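I spent most of Saturday sorting the play kitchen stuff. It had been living in three different boxes since we moved, and the pieces from one set kept turning up in another. I wanted everything on one white table where I could see it, then back into one box with a lid that closes.

I started with the food because it's the smallest and goes missing first. The strawberry and the green bowl came out early. My rule was that food goes with food and anything you could pretend to cook in goes in its own pile, and I broke it within ten minutes. 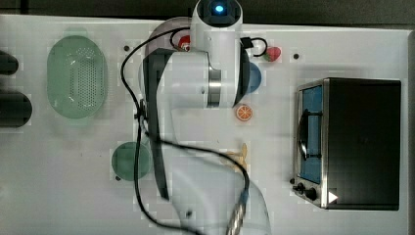
Toy strawberry and green bowl, Saturday morning.

The bowl is a good size for holding the small fruit, so I'm keeping it for that. I had bought a divided tray from Zekero for the same job, up to 5 compartments, and the banana doesn't fit in any of them. The tray has gone to the sewing drawer.

Cookware took longer. I like the mint green pieces, the colander most of all, but it's large for a toy box and nothing stacks well under it. The black frying pan has the opposite problem — it's flat enough, but the handle sticks out whichever way I turn it. The slotted spatula can lie across the pan, so those two will stay together. The red squeeze bottle needs to lie on its side, and the lavender plate can go in flat along the wall of the box. The toaster oven stays out on the shelf.

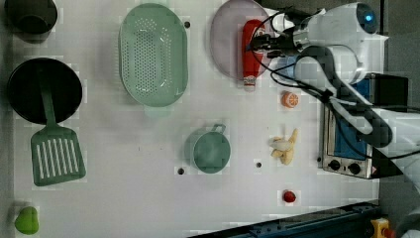 Annelore Lindemann wrote back that she'd put the colander in first, open side up, and use it as a basket for all the fruit, and that she gave up on lids years ago.

I tried it her way and it does save space. The pear still rolls out when I lift the box — I may put a dish towel over the top.

Recent posts
Labels that come off cleanly
The Plelov shelf, one year in
Packing the sewing drawer again
What I kept from the January clear-out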